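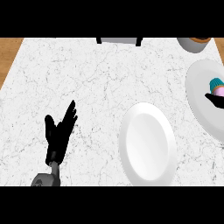

Wednesday, cell 2, cupcake transfer

Senga was off at Ganholm today so I had the twin cell to myself, and I finally got round to the left gripper. (Senga, if you're reading this before you touch anything: the offsets file has changed, see further down!)

Background for anyone who missed last week: the right arm goes to the cupcake plate and the left arm has the middle of the table to look after, with the empty plate between them. In the sim it all ran nicely until we swapped in the new Roltero finger meshes, and then the left gripper started stopping short of full open. I blamed the controller for a whole afternoon. Wrong. The open limit in the config was still the one for the old fingers, so it was clamping us well before the mesh ran out of travel.

So I cleared the old limit, homed both arms and put the new open value in as 2,636 encoder counts. Left arm now parks over bare marble with the fingers in a proper V, well clear of the middle plate, and I'm much happier with that as a waiting pose. The outer tip of the right-hand finger looks horribly jagged, by the way. I think that's the mesh and I want to ask Imrie for a cleaner export, but I haven't checked the collision shape yet and that's the one that matters.

Right arm: not touched, apart from slowing the last bit of the approach. It comes in low beside the cupcake with the fingertips pointing left, and the black fingers overlap it a bit from the overhead view, so don't judge the gap from that view alone. Use the contact readout. Trial 611 is the one to load if you want to start from there.

Still to do:
collision shape on the left fingers
same limit check on the right gripper (I bet it's got the same old number in it)
copy the config over to the Nurkwood machine, but only after the check
tidy my comments in the offsets file, sorry, they're a mess

Stopped around 2 hours later than I meant to. Cell left homed, config saved, sim shut down.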